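Barelar - Live im Keane-Saal, Doppel-LP mit Begleitheft
Koster Tonträger

Startseite > Vinyl > Soul und R&B > Live

Auf Lager, Versand innerhalb von zwei Werktagen

Artikelbeschreibung
Das Konzert im Keane-Saal war bisher nur als Download zu haben. Koster bringt den Mitschnitt jetzt als Doppel-LP heraus, dazu ein Begleitheft mit dem langen Interview, das Barelar am Nachmittag vor dem Auftritt gegeben haben. Im Radio lief davon damals nur ein kleiner Teil. Im Heft steht das Gespräch ungekürzt, auch die Passagen über das zweite Album und den Streit um die Absage der Frühjahrstournee.

Die Aufnahmen wurden für die Schallplatte neu gemastert. Das Publikum ist etwas leiser abgemischt als im Download, die Ansagen zwischen den Stücken sind vollständig erhalten. Das Konzert dauerte insgesamt 138 Minuten. Auf den beiden Platten sind davon 90 Minuten enthalten, der Rest liegt als Downloadcode bei.

Lieferumfang
2 LPs, schwarz, 33 U/min
Klappcover, matt, mit gefütterten Innenhüllen
Begleitheft mit Interview und Songtexten, deutsch und englisch
Downloadcode für das vollständige Konzert (WAV oder MP3)

Hinweise zur Ausgabe
Die erste Auflage erscheint im Januar. Eine farbige Pressung ist nicht geplant. Der Downloadcode liegt im Heft und kann nur einmal eingelöst werden. Bei gebrauchten Exemplaren ist er in der Regel verbraucht, ein Ersatz ist über uns nicht möglich.

Seite D beginnt mit der langen Fassung von "Tosero". Zwischen diesem Stück und der Zugabe gibt es keine Leerrille, der Übergang ist so gewollt und kein Pressfehler.

Pflege und Lagerung
Platten stehend lagern, nicht neben der Heizung. Vor dem ersten Abspielen mit einer Carbonbürste trocken abbürsten - bei neuen Pressungen bleibt oft Papierabrieb aus der Verpackung zurück. Das Klappcover ist unlackiert und nimmt Fingerabdrücke an. Eine Schutzhülle liegt nicht bei, passende Hüllen führen wir unter Zubehör.

Versand und Rückgabe
Wir verschicken im verstärkten Plattenkarton. Transportschäden bitte innerhalb von 7 Tagen mit Foto melden, den Karton bis zur Klärung aufheben. Versiegelte Ware nehmen wir im Rahmen des gesetzlichen Widerrufsrechts zurück. Wurde der Downloadcode eingelöst, ziehen wir seinen Wert vom Erstattungsbetrag ab.

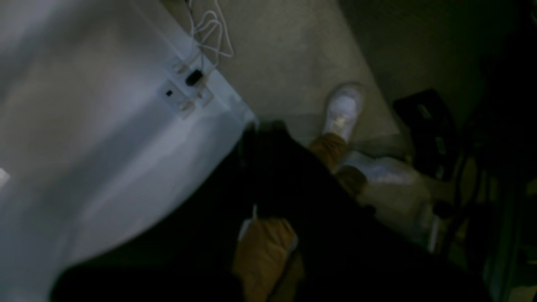

Weitere Artikel von Koster
Barelar - Zweites Album, LP
Barelar - Studiosessions, CD
Tosero - Remixe, 12"-Maxi
Notenheft zum Live-Album (vorbestellbar)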